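Trakarach bakery recalls frosting mix over undeclared milk

Trakarach, a regional baking supply company, is pulling one batch of its vanilla buttercream mix from stores after milk powder was found in packs labeled dairy free.

The recall covers the 14-ounce pouches sold under the Preltar name. Other Preltar products, including the chocolate and lemon mixes, are not affected. The company said the pouches went to 80 grocery stores and a small number of cake decorating shops in June.

People who have a milk allergy should not eat the mix or anything made with it. That includes cakes and cupcakes that have already been frosted, and any leftover frosting kept in the freezer. Baking does not make the milk protein safe for someone who is allergic to it.

The problem came to light when a customer in Ashour called the company to say that the mix looked paler than usual and tasted of milk. Trakarach checked the packs it had kept back from the same run and found that a regular buttercream blend had been put into the dairy-free pouches. About 200 cases were filled before the line was switched over. No illnesses have been reported so far.
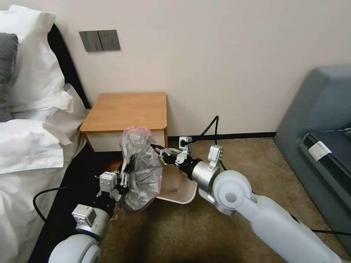

The batch code is printed on the back of the pouch, under the mixing directions, and starts with the letters VB. Shoppers who bought the mix can take it back to the store for a full refund, with or without a receipt. Those who ordered it by mail can send in the code and will get their money back the same way they paid.

Rurico, the largest grocery chain to carry the mix, said it had cleared its shelves by noon and put up notices at the checkouts. Its in-store bakeries do not use the product – their frosting is made from butter and powdered sugar on site, and was never sold as dairy free.

Trakarach has stopped making the dairy-free mix for now. It plans to move it to a separate line and to test a pouch from every run before shipping. The company did not say when the mix would be back in stores, but expects the price to stay the same.

Home bakers who have moved the mix to a jar or canister and no longer have the pouch are advised to throw it out and wash the container, scoop and mixing bowl with hot soapy water.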